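Cell notes, a thread. A few people asked how we look after the small arm cell on the back bench, the one that practices taking workstations apart and putting them back together. We call the cell Thiele. Mostly this is about the gripper, because most of the work is about the gripper.

1/ The basics. One arm, one two-finger gripper, a small camera at the wrist, and a ribbed aluminum bed that everything gets fixed to. The part server is called Perov. It hands the cell a job list and logs what came back. That's all it does and I like it that way.

2/ Every morning before 8 somebody homes the arm and opens and closes the gripper through the full stroke 6 times. You're listening, mainly. A healthy one sounds the same each time. If there's a tick on the close, it comes off and goes on the bench before it picks anything up.

3/ Screws first. The linkage screws work loose. We run 300 cycles between checks, and at the check every one gets a driver on it. Small dab of medium threadlocker if it moved. Paint pen across the head and onto the bracket so next time you can tell at a glance. Don't use the red threadlocker. I have had to drill one out.

4/ Finger faces. Ours are hard, without rubber pads. We had pads until March. They gave a nice grip on plastic but left a smear on anything metal, and they got thicker and thinner with wear so the closing width was never what the controller thought it was. Edeltraud Engelhardt pulled them off one afternoon and ran bare fingers for the rest of the shift. They have stayed off.

5/ Clean the faces with isopropyl on a lint-free wipe. Thermal paste is the usual culprit. It gets everywhere and you will find it on your sleeve at dinner.

6/ Zeroing the width. Close on the 23 mm gauge block, read what the controller says, enter the difference as the offset. Then open, close again, and read it again. If the second reading doesn't match the first, stop and go back to the screws. I skipped this once in favor of "it's probably fine" and spent the whole afternoon chasing a fault in the camera that was never in the camera.

7/ Force. We keep the closing force as low as the part allows. For processors that means holding by the edges of the substrate and backing the force down until it slips, then coming up two steps. Write the number on the card taped to the cell. The card is the record. Perov keeps a copy but people read the card.

8/ Question from yesterday: do we use new parts? No. Scrap bin only. The processors we practice with are dead or too old to sell, and some of them have been picked up so many times that the corners are polished. Makes no difference to the arm.

9/ Fixtures. Whatever the arm works against has to be clamped to the bed or too heavy to shove. Push on it by hand in both directions. If you can move it, the arm can move it, and then all your taught positions are off by that much.

10/ Teach points. We reteach after any gripper work, even if it was only a screw. Silvia Gajdoš wrote our routine for this, named Ururo for reasons she won't share. You jog to two reference marks, confirm each one, and it shifts the whole set. Takes less time than making coffee. Before Ururo we were redoing every point by hand and it ate half a morning.

11/ Cable check. Move the wrist to both ends of its travel and watch the camera cable. It should hang with some slack at each end and never go tight. Ours used to rub on a bracket. A turn of spiral wrap and a tie further back fixed it.

12/ Last thing before handing the cell over is a hold test. Pick up a processor, bring it upright in front of the gray port panel, and stop there. Leave it alone and look at the wrist camera view. You want the lettering level and a finger on each side of the substrate. If it leans, the fingers aren't closing parallel and you are back at step 3.
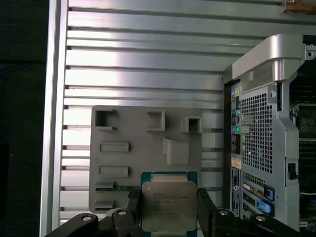

13/ Hold test passed? Put the processor back in its tray with the arm, not by hand. Placing shows up problems that holding doesn't, mostly a finger that hangs on a bit too long when it opens.

14/ Spares we keep in the drawer: a set of fingers, a bag of linkage screws, one camera cable, threadlocker, paint pens. The screws come from Ganen in bags far bigger than we need. Fingers we get machined locally and they take almost 6 weeks, so order when you fit the last set and don't wait until it wears.

15/ Still on my list: the offset from step 6 drifts a little once the cell has been running all morning. I think it's the gripper warming up. Going to log it hourly next week and I'll add the numbers to this thread when I have them.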